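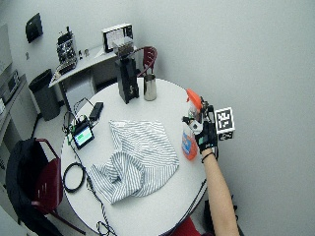 *Round table, spray bottle and striped cloth, November walk-through*

Hello all, and thank you for having me round again. I've kept to the same list as last time so you can lay the two side by side, and I've put my comments under each item, because a bare tick never tells you much. Where I've written "Fix," please do it before the next walk-through. Where I've written "Watch," just keep it in mind as you go about your day.

## Round table and wiping down

- [x] **Cloth on hand at the table.** OK. The striped one was out and in use. I'm very fond of a good cloth over paper towels, but do hang it up afterward and don't leave it in a heap, as a bunched cloth takes forever to dry in that corner.
- [x] **Spray bottle labeled.** OK, and I was so pleased to see it! You may remember the plain bottles we had under the sink in the spring, and the long afternoon Clover and I spent sniffing at them from a distance.
- [ ] **Spray kept clear of powered items.** Fix. There's a power bank and a small unit with its circuit board on the left of the table, and the bottle is on the right, but it's not a big table and mist travels. Spray onto the cloth, over by the sink if you can, and then wipe. Don't spray the tabletop while anything is switched on.
- [ ] **Drinks kept away from electronics.** Fix. The steel cup was next to the tall black device at the back. I don't mind people having their tea in here (I'd be the last to complain), but a cup needs a lid or a different table.

## Cables and floor

- [ ] **No cables hanging over table edges.** Fix. A long thin black wire runs across the lower left of the top and down over the side. It's thin enough that you'd only find it with your knee. Tape it, clip it, or bring it back up.
- [x] **Spare cable coiled.** OK. Nice loose loop, no kinks. It could sit further in from the edge.
- [x] **Power strips not daisy-chained.** OK. I checked behind the desk and under the window.

## Chairs

- [x] **Chairs sound, no wobble.** OK. I sat in each of the red ones and gave them a good rock.
- [ ] **Nothing draped over chair backs.** Watch. One had a black jacket on it. I know the coat hooks are out in the hall and it's a nuisance, but sleeves reach the floor and chair legs find them. I've asked Šťastný for a quote on 6 more hooks just inside the door.

## Side desk

- [x] **Monitor steady.** OK.
- [ ] **Nothing stored on top of the monitor.** Watch. There's a white box-shaped thing up there. If it belongs there, make sure it's secured, and if it doesn't, a shelf would suit it better.
- [ ] **Small bottles put away.** Watch. There were two between the rack and the monitor. Same rule as the table: liquids live in the cupboard.

## Follow-up

4 items OK on the first list I ever did for this room, and you've come a long way from that. Please send me a note when the fixes are in, and I'll stop by at 2 with the clips and tape.

Radka Vidmar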